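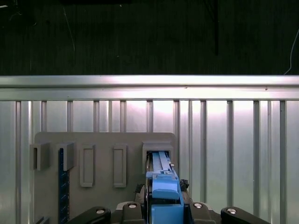

Virineck asked under my July post whether we were training one model for the whole drive swap or a separate one for each part. One model, still. I had planned to split it up, but the single one kept doing better on the pick from the tray, so I left it alone.

The job is putting a hard drive into a desktop computer. The drive is already clipped into its blue caddy and waits upright in the gray printed tray next to the case. The arm has to take hold of it, lift it clear, carry it over the side of the case and slide it into the bay.

What changed since July is how we pick the training data. Before, every demonstration went in. Now we cut out any stretch where the person driving the arm stopped for more than a moment, and we keep extra copies of the last bit before contact. We call the filter Flalier, after nothing in particular. It took 4,000 short clips down to a set that trains overnight.
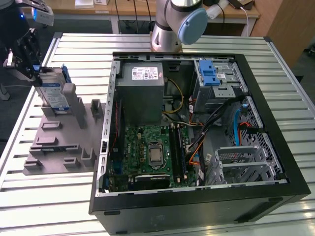 Fewer pauses in the data should mean fewer pauses on the robot, a reader wrote after I mentioned the filter, and asked if that was all we were measuring. It was the first thing we looked at, yes. The old model would hover over the tray and sometimes never commit. We ran 50 trials with each model, same tray, same case. The old one finished 10. The new one finished 32.

Most of the failures left are at the bay. The caddy goes in at a slight angle, catches on a rail, and the arm keeps pushing. The wrist camera sees very little by then – the drive and the gripper fill most of the view. 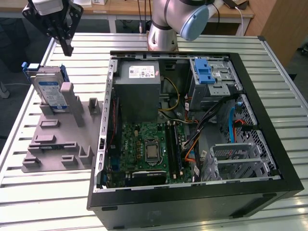

So the next step is a force signal. I want the model to feel the catch, back off a little and try again, and I'll need demonstrations that show it. Ours mostly don't, as we threw out the clumsy ones early on. I'll record a new batch with bad starts on purpose and run the same trials again before I touch anything else in the setup.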